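책상 위 전선과 어댑터 정리, 자주 묻는 질문

빈컴(Bincombe) 생활정리 노트 > 책상 > 전선

마지막 손질: 2월

전선 정리 글은 인터넷에 넘칩니다. 대부분은 결국 무언가를 사라고 끝나더군요. 이 페이지는 그런 글을 읽고 이것저것 사 봤다가 절반은 서랍에 처박은 사람이 씁니다. 흰 책상에 흰 어댑터, 흰 케이블을 쓰는 분들의 질문이 유독 많아서 그쪽 이야기가 깁니다. 협찬은 받지 않습니다.

전선 정리용품, 꼭 사야 하나요?

저는 회의적입니다. 책상 위에 나와 있는 선이 한두 가닥이라면 살 것이 없습니다. 어댑터를 책상 뒤쪽으로 밀고 선을 한쪽 옆으로 빼면 그걸로 끝입니다. 정리함을 사면 정리함이라는 물건이 하나 더 생기고, 그 안에 안 쓰는 선까지 들어가기 시작합니다. 먼저 일주일만 아무것도 사지 말고 써 보세요. 그래도 거슬리는 선이 있으면 그 선 하나만 해결하면 됩니다.

흰 책상에 흰 케이블을 쓰면 정말 안 보이나요?

덜 보이기는 합니다. 안 보인다고 하는 건 과장입니다. 선 자체는 상판에 묻혀도 조명이 있으면 바로 밑에 그림자가 따라 생깁니다. 스탠드를 낮게 켜는 밤에는 그 회색 줄이 선보다 먼저 눈에 들어옵니다. 그림자가 싫다면 선을 상판에 바짝 붙이거나 조명 위치를 바꾸는 편이 낫고, 색을 맞추겠다고 멀쩡한 검은 케이블을 버릴 일은 아닙니다.

흰 선은 때도 잘 탑니다. 손이 자주 닿는 끝부분이 먼저 누레지는데, 판매 사진에는 그런 모습이 나오지 않죠.

어댑터는 책상 위가 낫나요, 아래가 낫나요?

자주 뽑는 것은 위, 늘 꽂아 두는 것은 아래. 저는 이 기준 말고는 별로 믿지 않습니다. 어댑터를 전부 상판 밑에 붙이라는 글을 따라 했다가 충전기 하나 빼려고 매번 바닥에 무릎을 꿇은 적이 있습니다. 보기에는 깔끔했지만 한 달을 못 갔습니다.

책상 위에 둘 때는 뒤쪽 가장자리에 눕혀 두세요. 세워 두면 선 무게에 끌려 넘어지기 쉽습니다. 앞쪽 공간은 손과 종이가 쓰는 자리니까 비워 두는 게 좋습니다.

어댑터를 상자 안에 넣어 두어도 되나요?

제조사 설명서부터 보세요. 통풍이 되는 곳에 두라고 적힌 제품을 뚜껑 달린 상자에 넣는 건 권하지 않습니다. 리레르(Lirer) 전선함은 옆면에 구멍이 뚫려 있어서 괜찮다고들 하는데, 구멍이 있다는 것과 열이 잘 빠진다는 것은 다른 얘기입니다. 저는 두 달쯤 쓰다가 뚜껑을 떼어 버렸습니다. 뚜껑을 떼고 나니 굳이 상자일 이유도 없어서 지금은 볼펜이 들어 있습니다.

어떤 상자든 천이나 종이로 어댑터를 덮는 건 하지 마세요. 만져 보고 뜨겁다 싶으면 정리보다 점검이 먼저입니다.

선은 어떻게 감아야 하나요?

가능하면 감지 마세요. 쓰는 동안에는 느슨하게 펴 두는 게 제일 편합니다. 길이가 남으면 손바닥보다 큰 원으로 두세 번 돌려서 가볍게 묶습니다. 어댑터 몸통에 빙빙 감는 방법은 선이 나오는 목 부분이 날카롭게 꺾이기 때문에 저는 반대합니다. 선이 망가지면 대개 그 목부터 갈라지더군요.

8자로 감으면 수명이 몇 배 늘어난다는 말도 자주 보는데, 집에서 쓰는 가는 전원선에 그렇게까지 차이가 나는지는 모르겠습니다. 꼬임이 덜 생기는 건 맞습니다. 그 정도만 기대하세요.

책상에 붙이는 케이블 클립은 어떤가요?

매끈한 상판에는 잘 붙고, 종이처럼 보송한 무광 상판에는 잘 안 붙습니다. 제가 쓰는 클라소프(Clarthorpe) 책상이 무광 흰색인데, 처음 산 클립은 금요일에 붙여서 월요일이 되기 전에 떨어졌습니다. 접착면을 알코올로 닦고 다시 붙였더니 오래가긴 했습니다. 대신 뗄 때 자국이 남았습니다.

클립을 꼭 쓰겠다면 상판 윗면보다는 뒤쪽 옆면에 붙이세요. 개수도 적게요. 선 하나에 2개면 충분하고, 그 이상은 선을 뺄 때마다 귀찮아집니다.

케이블에 이름표를 붙이는 게 좋다던데요?

비슷하게 생긴 흰 어댑터가 여럿이라면 좋습니다. 이건 저도 인정합니다. 다만 라벨 프린터까지 살 필요는 없고 마스킹테이프와 펜이면 됩니다. 이름은 짧게, 어느 기기용인지만 적으세요. 출력 전압을 옮겨 적는 분도 있는데, 잘못 옮겨 적으면 없느니만 못합니다. 숫자는 어댑터에 인쇄된 표기를 직접 확인하세요.

테이프가 환기 구멍이나 원래 표시를 가리지 않게 붙이고, 글씨가 흐려지면 바로 갈아 줍니다.

우(Woo) 자석 홀더 후기가 좋던데 살 만한가요?

후기가 913개라고 해서 저도 들어가 봤습니다. 앞쪽에서 읽은 것들은 받자마자 쓴 내용이었습니다. 배송이 빠르고 포장이 예쁘다는 얘기는 많은데, 반년 뒤에도 쓰고 있다는 글은 찾기 어려웠습니다. 제품이 나쁘다는 뜻은 아닙니다. 저는 판단할 근거가 없어서 안 샀습니다.

자석이라 책상이 목재라면 받침판을 따로 붙여야 하고, 그러면 결국 접착식 클립과 같은 고민으로 돌아갑니다. 카드나 자석에 민감한 물건을 책상에 두는 분은 그것도 생각해 보세요.

무광 흰 상판의 자잘한 얼룩은 어떻게 지우나요?

물을 꽉 짠 부드러운 천으로 먼저 닦아 보세요. 먼지와 손자국 정도는 대개 이걸로 해결됩니다. 남는 얼룩에는 중성세제를 조금 묻히고, 마지막에 마른 천으로 닦아 줍니다. 닦기 전에 어댑터는 콘센트에서 뽑아 치워 두시고요.

매직 스펀지는 저라면 안 씁니다. 얼룩은 빠지는데 그 자리만 반들반들해져서, 각도에 따라 얼룩보다 더 잘 보입니다. 어쩔 수 없이 쓴다면 모니터 받침 밑처럼 안 보이는 데서 시험하고 쓰세요. 그리고 아주 작은 점 몇 개는 그냥 두는 것도 방법입니다. 의자에 앉으면 안 보입니다.

안 쓰는 어댑터는 얼마나 보관해야 하나요?

어느 기기 것인지 모르겠다면 이미 너무 오래 보관한 겁니다. 저는 봉투에 넣고 겉에 달만 적어 둡니다. 한 해가 지나도록 봉투를 안 열었으면 내놓습니다. 언젠가 맞는 기기가 나타날 거라고 모아 둔 어댑터가 실제로 쓰인 경우는 제 기억에 한 번뿐이고, 그마저 단자가 헐거웠습니다.

버릴 때는 일반 쓰레기에 섞지 말고 사는 동네의 소형 가전 수거 방법을 확인하세요. 지역마다 다릅니다.

정리해도 며칠 지나면 도로 엉망이 됩니다.

정리 방법이 너무 복잡해서일 가능성이 큽니다. 선 하나를 쓰려고 찍찍이를 풀고 뚜껑을 열고 클립에서 빼야 한다면 누구라도 그만둡니다. 단계를 줄이세요. 제 책상에는 지금 늘 나와 있는 전원선이 한 가닥이고, 나머지는 필요할 때 서랍에서 꺼냅니다. 서랍 속은 솔직히 별로 안 예쁩니다.
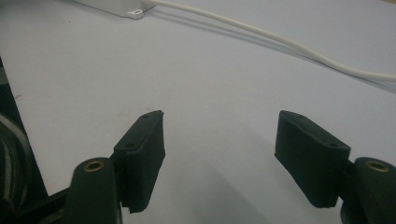 책상이 벽에서 떨어져 있는데 선을 어디로 빼야 하나요?

콘센트와 가까운 쪽 책상다리를 따라 내리는 게 가장 무난합니다. 다리 위쪽과 아래쪽을 찍찍이로 한 번씩 묶고, 바닥에 닿는 부분은 사람이 다니지 않는 쪽으로 돌리세요. 의자 바퀴가 지나가는 길이라면 바닥용 덮개를 쓰는 게 좋습니다. 러그 밑으로 넣으라는 조언도 돌아다니는데 선이 눌려도 보이지 않으니 따르지 마세요. 높이 조절 책상은 상판을 제일 높이 올린 상태에서 길이를 맞춰야 합니다.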